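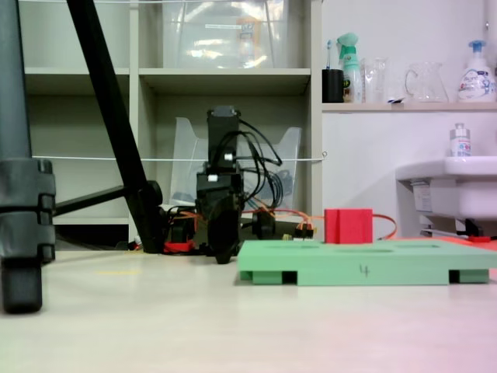 3.2 Pacing in the evening races

The Ostum evening run is held every April on a closed road loop beside the river. The start is given at dusk, so the slower runners complete most of the distance in the dark. Some 1000 people entered the edition that we studied, but only those who carried a timing chip and passed every mat were kept in the analysis.

We divided the course into sections of equal length and calculated the speed of each runner in each section. Following Orozco and Orozco, we call a runner "even" when the slowest section is not more than 15 percent slower than the fastest one. This limit is a little generous for trained athletes. For recreational runners we consider it suitable, as the loop has two short climbs and one narrow bridge where overtaking is difficult.

The first section was the fastest for almost all runners in the open category. In the club category this was less clear, and several of the Plornena women ran their best section after the second climb. We also noticed that runners who started from the back lost time at the bridge and then ran too fast on the flat part that follows it. Most of them paid for this effort near the end.

Age had a smaller influence than we expected. Runners over 60 were slower in every section, but their speed changed less from one section to the next. The group is small and the result should be read with care. The effect of street lighting on speed is treated in Section 3.3.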